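20 September 2025
By Babita Dubey

4. What people told me about drying

I'd gone into the winter thinking mostly about windows. The loggers from Salel were bought to find out how often people in the Umell flats opened them, and drying laundry was only in the diary as a tick box at the bottom of the page. Then the diaries started coming back with notes scribbled all round that tick box, and I had to rethink this whole part of the paper.

We gave out 111 diaries in January and got 93 back, which delighted me (my last diary study did far worse!). Almost everybody who wrote in the margins wrote about damp, and almost all of them blamed themselves for it. "I know I shouldn't dry indoors" came up again and again, usually followed by a perfectly good reason for doing it. There's no shared yard at Umell. The balconies on the north side get no sun in winter, and the tenancy rules in the Kandpal block forbid lines across them anyway.

Small things were treated quite differently from big ones. Sheets and towels were discussed like a job to be planned, sometimes with a trip to the launderette on Fastus Road, while socks and underwear were hardly thought of as laundry at all. They went on radiators, on door handles, on the shower rail or on a hook-over hanger with clips like the one in Figure 2, and people left them out of their load counts altogether until I rang and asked.

Figure 2. Coated hanging rack with metal clips on wire hangers.
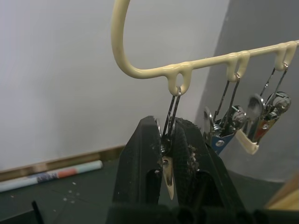
4.1 Counting a load

So what is a load? I'd assumed this was settled, and it really isn't. The diary asked for "loads dried indoors", and I took it to mean one machine's worth of washing. Jacqueline Baudry, who did the second round of phone calls with me, noticed that several people were using it to mean one airer's worth, which could be half a machine or nearly two, depending on the airer. One man was counting evenings.

We went back through the phone notes and recoded everything as machine loads where we could, and left the rest out of the comparison. It isn't elegant. I'd rather lose a few entries than average together things that were never the same thing – and the loggers gave us a rough check, as a full load on an airer usually shows up as a long, slow hump in the humidity trace. Small items on their own mostly didn't show up at all. 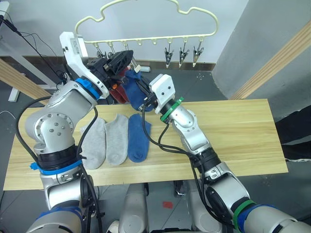

The humidity traces need a bit of care here, because a bathroom logger picks up showers far more strongly than it picks up washing. We had some 4000 hours of usable readings, and in the bathrooms I gave up trying to separate the two. Bedrooms were much kinder to us. What I did find useful was asking people to talk me through the sorting as well as the drying, with everything spread out on a table the way the socks are in Figure 3. A dark sock like the maroon one there got a surprising amount of discussion. Several people told me they felt along the toe and the cuff before putting a pair away, and that thick dark ones went back on the radiator for another night. None of that re-drying was in the diaries, so our figures for indoor drying time are probably too low, especially in the bedrooms, and I'd treat the totals in the next section with that in mind.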